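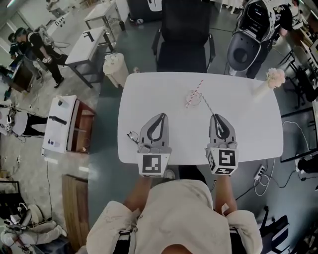

4.2 Thin and light objects

The blocks and bottles of Section 4.1 are forgiving objects. They are stiff, they are wider than the fingertip, and a small error in the closing direction is corrected by the object itself. In this section we compare the two fingertip types, Sirnik and Yorath, on objects where such correction is weak. The main object is a drinking straw, which should be taken from one gripper by the other and then placed in a cup.

Both fingertips are mounted on the same hand-held gripper body, so the weight, the handle and the marker cube remain equal. Sirnik is a flat pad of soft rubber. Yorath is a black soft pad with fine ribs, and two of them together make a recess of V shape. The operator holds one gripper in each hand and looks directly at the table. No force value is shown to the operator during the task.

Each operator made 14 practice trials with each fingertip, and these trials are not included in the results. After the practice, 300 trials were recorded for each fingertip. The order of fingertips was changed between operators. A trial was counted as successful if the straw stood in the cup at the end and was not visibly bent. If the straw fell on the table, the operator was allowed to pick it up again one time, and this was marked as a recovered trial.

We did not fix the height at which the straw must be grasped. In a first version of the protocol we asked for the middle of the straw, but the operators then looked for the middle and moved slowly, and the data was not natural. Touran Jafarzadeh proposed to leave the height free and to annotate it afterwards from the wrist video, and we followed this. 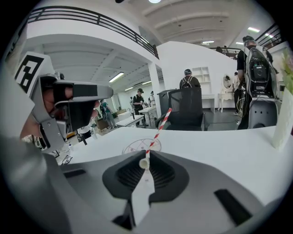
Figure 6. A striped straw held upright between ribbed fingertips, with the second gripper close to it.

The flat pad holds the straw well when the two fingers close exactly parallel. When one finger arrives earlier, the straw rolls along the rubber and leaves the pad at the front side. This was the most frequent failure with Sirnik, and 39 trials were lost in this way. With Yorath the same early contact pushes the straw into the recess, where it stops. The final position is therefore more repeatable, and the angle of the straw changes less during the motion to the cup.

The recess has also a disadvantage. When the straw lies on the table, the operator must bring the fingertips very low before the ribs can touch it, and the front of the housing comes close to the table surface. Two operators reported that they turned the wrist more than was comfortable. With the flat pad they could take the straw with only the tip of the fingers. For picking from the table we can thus not recommend Yorath without a change of the front edge.

The handover between the two hands was more difficult than we expected for both types. The second gripper must come near enough to close on the straw, and in this moment it can hide one marker face of the first gripper from the overhead camera. We lost the pose for short intervals in many trials. The intervals were filled by the inertial data, as described in Section 3.3, and we removed the trial when the gap was too long for this. Turning the cube by a small angle on the body reduced the problem, but then the markers were seen worse during the placing.

We also trained one policy for each fingertip with the controller Gorcombe, using the same settings as for the blocks and 3000 training steps for the final stage. The policy from the Yorath data placed the straw more reliably than the policy from the Sirnik data. It should be noted that the difference can come from the fingertip or from the more regular demonstrations, and our experiment does not separate these two causes. A test with mixed data would be necessary.

Finally, the ribs of the Yorath pads wear faster than the flat rubber. On the Odia arm, where the closing force is higher than that of a human hand, we replaced one pair before the end of the evaluation. The trials made with the worn pair were repeated with the new one, and only the repeated trials are used in Table 3.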